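Home | Season | Players | Tickets | FAQ | Contact

Rudstead Chamber Week: Your Questions
Feb 1, 2026, by Rozália Šťastný

When is it, and how long does it last?
Chamber Week comes back to Rudstead this August with 9 days of music, one concert every evening and a good handful of open rehearsals in the mornings. If you can only come for part of it, try to catch the opening weekend. The Wallia Quartet is playing both nights and they are in wonderful form!

Who are the Wallia Quartet?
Two violins, a viola and a cello, together for 12 years now. They started out playing mostly Haydn and have been adding newer pieces ever since. Their sound is warm and a bit grainy (I mean that as the highest praise), and they love talking to people in the intermission.

What are they playing?
Opening night is Haydn, Janáček's first quartet, and then a brand new piano quintet by Adamczyk, with the composer at the keyboard. The second night is all Schubert. I've heard a run-through of the quintet's slow movement and I have been humming it in the grocery store ever since.

How long is a concert?
The music runs 90 minutes, plus the intermission. The late concerts in Hakov Chapel are shorter and have no break.

Where do I sit in Hakov Chapel?
Anywhere you like, seats aren't numbered. The side pews are closer to the players than you'd think, and the cello sounds glorious from the left. Bring a cushion. The pews are hard and we only have a few to lend.

Can I come if I don't know anything about chamber music?
Yes, please do! Each concert starts with a short spoken introduction, with bits of the pieces played live so you know what to listen for. And if you clap between movements, go right ahead.

Are children welcome?
At everything. The morning rehearsals are especially good for younger ones, who can wander in and out and sit on the floor near the front. Children under 12 get in free with an adult.

Can I watch the open rehearsals without a concert ticket?
You can. They're free, doors open at 9, and you'll hear the players stop, argue over a bowing and try it again. Some of my favorite moments last year were in rehearsal.

Will the concerts be recorded?
The quintet will be, for a release later on. The microphones go up on opening night only, so please switch your phone off fully for that one.

Can I bring my own instrument?
For the play-along on the last afternoon, absolutely. We sort everyone into groups of 4 or so, all levels, and the parts are emailed ahead of time. Violas, we never have enough of you!

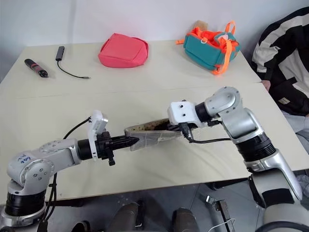
Page last changed: Feb 1, 2026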